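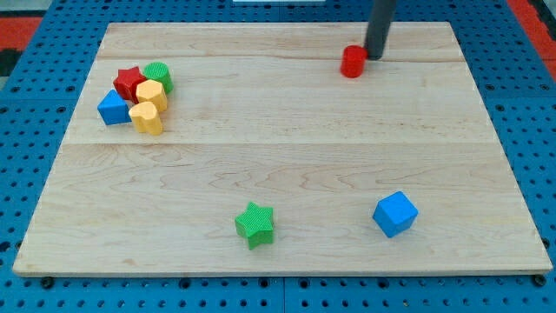 Maple board, eight blocks, arm at the far edge next to the red cylinder.

Threads > Robotics > Bench practice
By Mohammed-Awal Mensah
July
2 min read

1/ Thread on house rules for tabletop pushing and grasping! We rewrote ours at Gundevo this month and I'm way too excited about a two-page document, so bear with me.

2/ Rule one: the work surface gets a name and a drawing. Ours is "board B" and it has its own page (size, finish, which way the grain runs). If you sand it, it becomes board C. Yes, even a light sanding.

3/ Rule two: write down the block set before the run starts. Shape and color, every piece. "Assorted blocks" is banned. Two blue cubes get listed as two blue cubes, and if the task says "push the blue cube" you have to say which one.

4/ This one came out of our Dristville bench, where we had 286 episodes labeled "star" with a red star and a green star both on the table. I relabeled those by hand. Never again!!

5/ Rule three: clusters count as a start condition. Blocks bunched up together are a totally different problem from a block with open wood on every side, so we log "touching", "near" or "clear" for the target. Takes four seconds.

6/ Rule four: speed cap near the surface. We use 13 mm/s for the last bit of the descent. People grumbled that it's slow. It is slow! I love it. You can see a bad approach coming and hit stop.

7/ Rule five: nobody reaches over the board while the arm is enabled. Piece fell over? Pause, disable, fix it, note it in the log, start again. Same for me, same for visitors.

8/ Rule six: full inspection every 800 episodes, fasteners and fingertips included. The Lumbao bench went to 4,000 on one set of tips before we had this rule and the late data is a pain to compare with the early stuff.

9/ The log template lives in Forota now, one tab per board. Steal the format if you like it, and tell me what you'd add. I'm still going back and forth on whether lighting needs its own field.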